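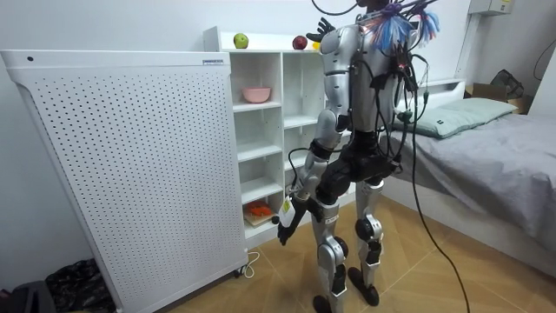
Bakar at the shelf this August, one hand up by the apples and something small and white in the other.

I promised a maintenance post back in spring and then kept writing about software instead, so today is all cables and screws and hand cleaning. If you came for the planner stuff, skip this one, it gets pretty greasy.

Quick recap for anyone new. Bakar is the humanoid, the bedroom in Nukcombe is the workshop, and the white cubby shelf is the job. Bakar picks things up off the shelf and puts them down somewhere else on the shelf, all afternoon if I let it. The robot has been in this room for six weeks now and I've finally got a routine for looking after it that I don't hate.

Before power

I do the cables first, with everything off. There's a lot of black wire looping across the back and shoulders, and every bit of it has an opinion about where it wants to sit. I start at the neck and work down with my fingers, feeling for anything that's gone tight or flat. Then I lift each arm by hand as high as it'll be asked to go that day and watch what the bundle does. The reach to the top of the shelf is the bad one. With the arm down everything looks lovely and relaxed, and then the elbow comes up and you find the one loop that's been stealing slack from its neighbor.

My rule is that I want to be able to slide two fingers under every loop with the arm at full height. If I can't, I undo the tie and start that section over. I used to just tug a bit more through and call it good, which is how I ended up with an intermittent wrist fault that ate an entire evening. The connector was half a click out. You couldn't see it at all, you could only feel it, and of course I'd already reinstalled the driver twice by then.

The long cable from the back gets walked out by hand too. It wants to curl the way it came off the reel, and I'd rather it curled out toward the open floor than under the feet. I lay it out, take a step back, and then step over it myself a couple of times pretending to be in a hurry. If I catch it with a toe it gets moved.

The legs get less attention, but they do get some. I wipe the shin covers, check that the knee covers haven't worked loose, and look at the soles for grit. This floor is pretty smooth and a bit of grit under one foot is enough to make the whole robot shuffle when it leans in. I sweep before every session now. I did not sweep before I owned a robot, my family will confirm.

The shelf is part of the machine

This took me far too long to accept. I'd been treating the shelf as furniture and the robot as the thing that needed looking after, when really they're one cell and the shelf was the sloppy half of it. It's an ordinary flat-pack unit. Every time a hand bumped a divider, the whole thing walked backward by a hair, and by evening my nice careful positions were off by enough to miss a grasp.

So the shelf gets its own check. I push it square to the wall, go over the fasteners with a hex key (finger tight and then a little more, the board strips if you get enthusiastic), and lean on the top to see if it racks. Then I load it the same way every time, fruit up top with plenty of room between pieces, bowl in its cubby, little cart in its cubby. I've got a printed sheet for the layout. I used to do it from memory and I was wrong constantly!

Fruit goes toward the back but never hard up against the panel. The fingers need somewhere to go, and if they touch the back lip first they stop short and squeeze air. Round things are easy enough to approach from most sides. The long yellow one is fussier and I try to set it down at the same angle each time, at least while I'm checking calibration. Once that's passed I let it land wherever.
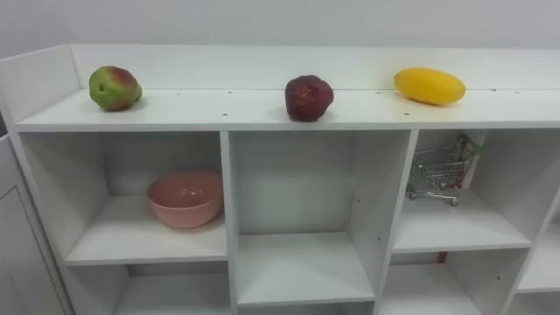
Head camera and lining things up

Power on, and then I leave it alone for a bit. The joints feel a touch different in the first few minutes and I don't trust any numbers I take before they've moved around some. I run a slow stretch routine, arms up and down, wrists round, fingers open and closed, and I listen. I know that sounds precious. But a dry joint has a sound and a cable rubbing on a cover has a different sound, and I've caught both that way.

Next comes the head camera. I wipe the lens with a clean cloth, check the bracket screws, and look at the live view before anything else moves. What I want is the whole top surface and the upper row of cubbies in one look. If I'm losing the far end of the shelf, I fix the tilt before I go anywhere near the software. Everything in here is white on white, wall and shelf both, so I also check that the exposure hasn't blown out the edges of the boards. On a sunny morning it absolutely will. I pull the blind and run on the room lights, and the edges come back.

For the lining up itself I use the apple test. Hand goes out, stops just over the apple, and I look at the gap from the side and then from the front. If it's centered both ways we carry on. If it's off in one direction only, I go looking for something mechanical first, a loose wrist collar or a shelf that's moved again. Off in both directions usually means the camera got knocked. I keep a note of every correction in a paper notebook that lives on the windowsill, and it's the most useful thing in the room.

Then I do the low cubbies. These are harder on the hardware than the top is, what with the arm dropping and the wrist having to turn in under a board, and the cable hanging from the arm has its own ideas about swinging into things. I run the first low reach at quarter speed with my thumb on the stop. 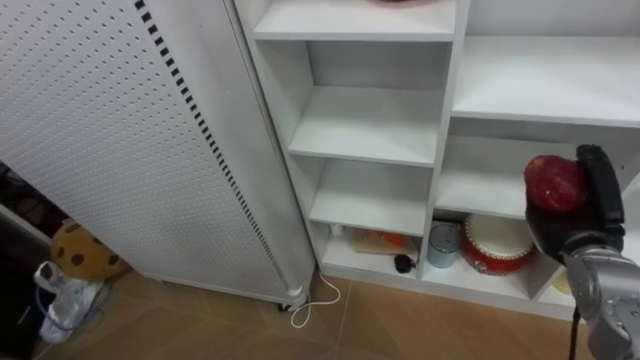

If that goes cleanly I bump the speed up one step and do it again, and then I try the compartments on the right, where the elbow comes closest to the dividers. I don't go straight to full speed any more. I lost a chunk of paint off a cover doing that, and it's a very annoying shade of silver to match.

Hands, hands, hands

If you only ever maintain one part, make it the hands. Dust gets into the finger joints, and anything sticky on the fingertips changes how an object lets go. I wipe down each finger with a barely damp cloth, then a dry one, then open and close the hand slowly and watch for a finger that lags. A lagging finger gets flexed by hand with the power off before I start blaming the motor.

The wrist is where I had the real repair this month. I'd felt a bit of play there, a little rocking when I held the forearm and wiggled the hand. I opened it up on the bed with a towel underneath (please use a towel, those screws vanish into bedding) and took out 19 of them, which I laid out on a strip of masking tape in the order they came off. One had backed out nearly all the way. I cleaned the threads, put in new screws from Căpraru with a dab of medium threadlocker, and left it alone overnight.

The job took me more than 70 minutes, and a good part of that was getting the cable back round the wrist so it could turn without being pinched. My first routing was tidy and wrong. It needs to stick out in a loop and look kind of messy, or the wrist runs out of cable halfway through a turn. Next day I ran 271 picks on it and the play hadn't come back.

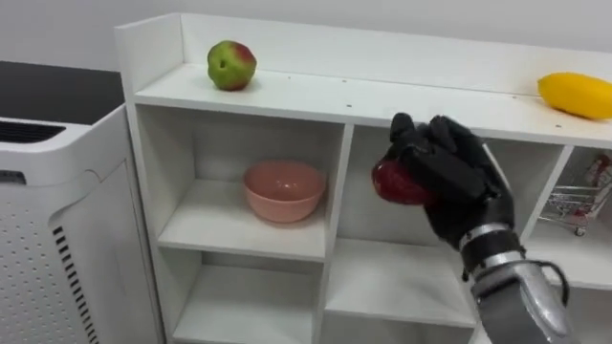 In the middle cubby with the red fruit. The loop at the wrist is the slack I was going on about.

Shutting down is pretty short. Arms down slowly, hands open, power off, then I coil the long cable in big loose circles and never around my elbow. I save the Skeltunow log with the date and one line about how it felt, even if the line is just "fine." The fruit stays on the shelf overnight.

Still on my list is a proper strain relief where the cable leaves the back. I've printed two clips so far and hate both of them. If you've got a design that lets you unclip one-handed, please put it in the comments, I'll print it this weekend and report back.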